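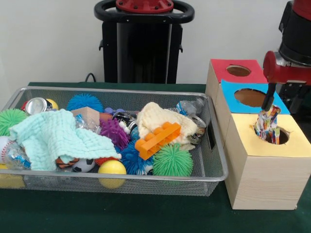

One mesh basket, boxes with colored tops.

I love a jumbled basket! Towels, spiky balls, cans, a soccer ball, all in one heap — and I'd still choose it over a drawer full of dividers. 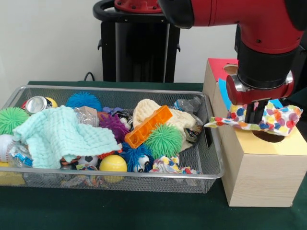 Cut a round hole

A hole in the top of a wooden box makes putting away fun. Polka-dot cloth? Poke it in! 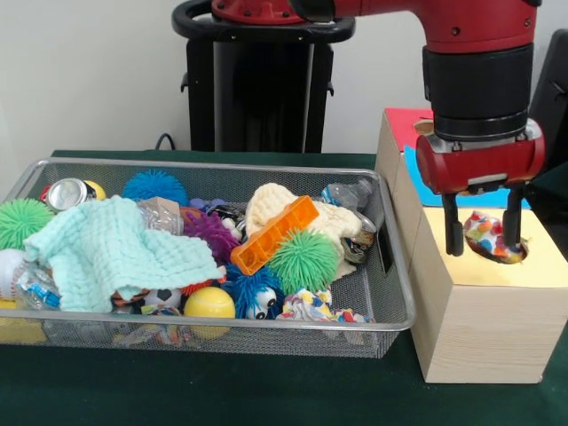 Let color do the work

Yellow paper on one box, a red-pink top on another, and who needs labels?
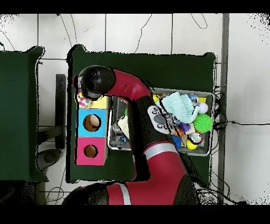 Do the colors need to match the toys?
Any bright paper will do.

Filed under: Home & Tidying
© Drivbridge | Contact | Back to top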